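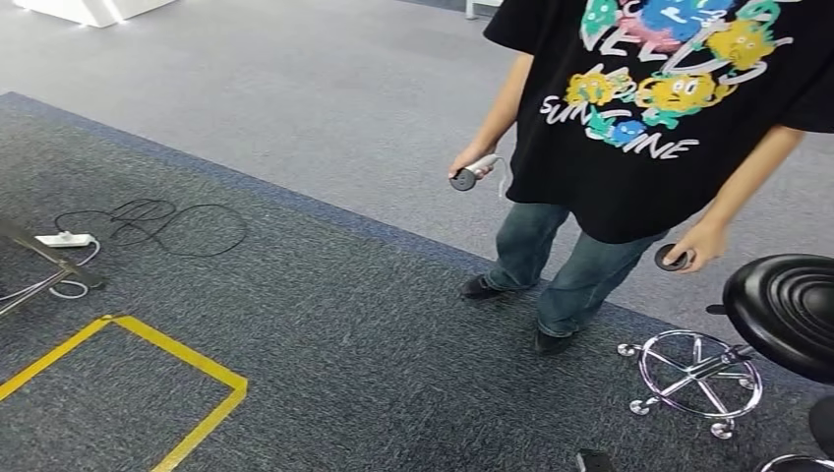
How to ask the court to enforce a judgment

So the judge found in your favour, the letter has come through, and the other side still hasn't paid you a penny. Take a breath and put the kettle on! There is a way forward, and it's mostly forms.

1. Read the order again, slowly, and find the date payment was due. You can't start until that has passed.

2. Write to the other side once more, quoting the case number and the full sum (mine was 1,268, with 300 of that in costs), and give them a clear final date.

3. Fill in the enforcement request and make 2 copies. At Wovdale the counter closes at 3, so go in the morning if you possibly can.

4. Keep the stamped copy somewhere safe. My old neighbour Szabolcs Dobos had to go all the way back to Jusadstead for another, poor man, and in August too.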